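Three weeks with the Justimano kitchen scale
Posted by Eylül Akbulut, December 24, 2025

My old scale gave up halfway through the shortbread, so I ordered the Justimano, mostly because it was small and cost 21 dollars. It has a square plate up top and a panel of buttons along the front, and it takes up hardly any room on our table. 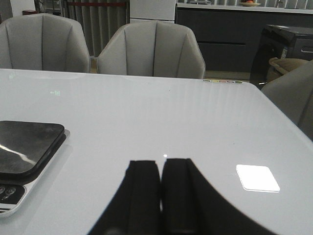

Setting it up took me all of 7 minutes, and most of that was hunting for batteries (they were in the drawer with the birthday candles, of course). It wakes quickly and it goes back to zero with one press, even with a heavy bowl on it, which my old Raderow never managed!
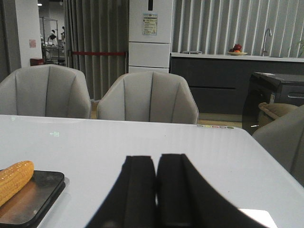 The glossy white table, chairs pulled up around it.

I was a bit worried about longer things, as the plate isn't large. A full-sized carrot or a cob will hang over the front and can get in the way of the buttons, so turn it on an angle and you'll be right.

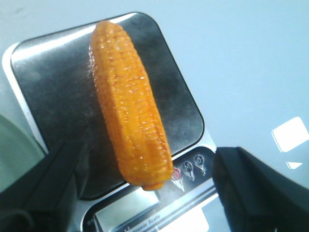
As for accuracy, I tried it against my neighbour Valentin's much dearer scale and they stayed within a gram of each other up to 70 grams. Flour, sugar and coffee have all been lovely to measure.
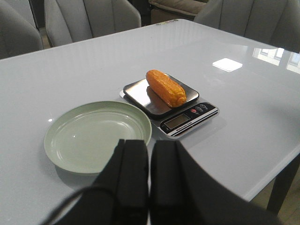

Cleaning is my one grumble. The steel shows every fingerprint, and it's shiny enough that bright orange corn leaves a blurry orange reflection underneath it, so you do notice the smudges. A soft cloth fixes it in around 10 seconds. I'd happily buy it again.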